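Town notes: Birka

Quick one this month, packing as I type. Birka is the hill town above the Skurklow valley, 7 miles up from the railroad at Dudden. Old center is small - two streets, a market square, the chapel. Most of the walls came down when the road was widened, only the east gate is left.
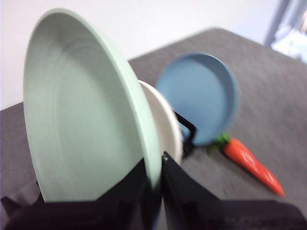

Bus from Dudden takes around 40 minutes, sits on the left for the river. Last one back is at 5, dont miss it. Chapel closed until May for roof work. The tower is open tho, 129 steps. More on Cabrera next issue, ran out of room.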